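Ticket 2104: cursor skips on the new mouse pad
Opened 25 June 2020 by Niilo Ruotsalainen
Product: Flandura cloth pad, control surface

Hi again! So I swapped my old Ahonen pad for the Flandura and now the cursor hops sideways whenever I make a slow swipe. Fast swipes are fine (weird, right?). Mouse is a Tresinura, firmware 112, polling at the default.

Tried so far: wiped the sensor with a dry cloth, changed USB ports, turned off pointer acceleration. Same hop every time.
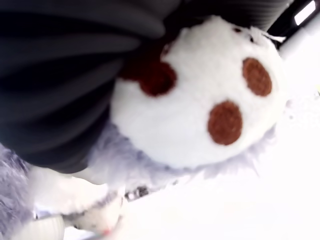
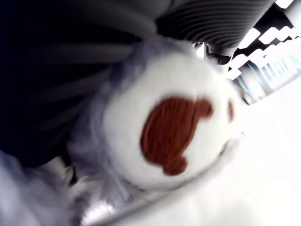
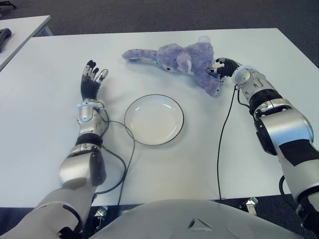
Attachments (3): plush toy close up in the first two, white table in the third

Update: I dropped the lift-off setting from high to low in the Tresinura app and wow, big difference! I played for 18 minutes and got one tiny hop, down in the left corner where the cloth still curls from the box.

Update 2: pad has been under a stack of books overnight, corner is flat, no hops. I'd still like to know if the low setting is safe to leave on, and whether the bigger Dristmont pad uses the same weave, cause I kind of want one for the other desk.

Status: waiting on support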